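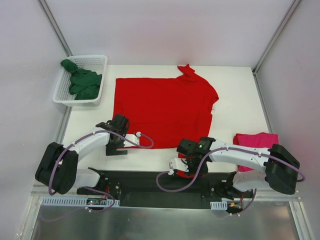
Two arms and one long-sleeved red top on the folding table at Nidell.

Open Day at Nidell, Hernbridge, 30th November
Words and photos by Quyên Sầm

I've walked past the Nidell building on Skumside Road for years and never once been inside, so when they opened the doors I was there early with a thermos and far too much battery. What a morning! My favourite stop by a mile was the laundry bench, and I went back to it twice before lunch.

More from the laundry bench

The basket sits at the back left with something dark green still piled in it, and a folded stack of pinks and reds is over at the front right, tucked partly beneath one of the arms. I love the colours in this one – that red really glows against the white tabletop.

Have a look at the purple cables too. They loop out past the grippers and run back along the forearms, held on with little ties. My neighbour rewires old radios and he wanted to talk about nothing else.

Visitor notes

Entry was by gold coin and the sign-in book had reached 1,297 names by the time I left. Parking is behind the Malhotra Hall, a five-minute walk, or catch the 52 bus to the gate. They're hoping to run another one in December, and I'll be in the queue.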